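Progress report to the Hedier Fund
Project: Claklow arm trials, demonstration stage
Prepared by Malou Vestergaard, Jan 15, 2021

The open day went ahead as planned at our Dukum office, with 50 visitors over the afternoon. Most of the time went to the tabletop task, run in simulation on the big screen and driven by the same control software we use on the bench arm.
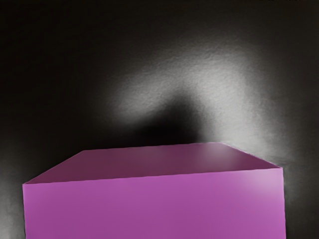
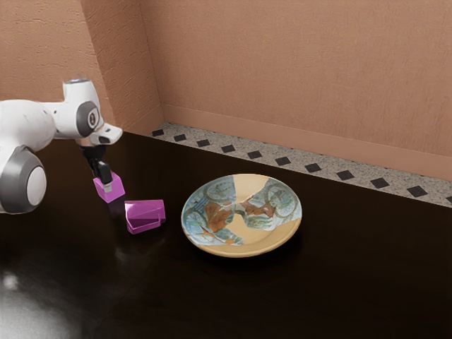 Rin Sakamoto ran the demonstration and took questions. Visitors could pick a start position and watch the run from more than one simulated viewpoint. The teachers from Espinoza College stayed longest and asked mainly about grip force and how the software copes with shiny surfaces. We didn't have a full answer on the second point - glare and reflections are still on the work list for next quarter.

Each session was booked for 90 minutes. The first ran over and we shortened the talk for the second.

Spending on the day came to $3000 against the demonstration line, mostly screen hire and catering. Travel for two staff was charged to the general budget, as agreed in October.

We have now logged 96 simulated runs at this stage. The results table will be sent separately once Rin has checked the labels.

Still to do:
Move the task from simulation to the bench arm
Rewrite the visitor handout in plainer language
Confirm a date with Espinoza College for a return visit

We are not asking for any change to the payment schedule.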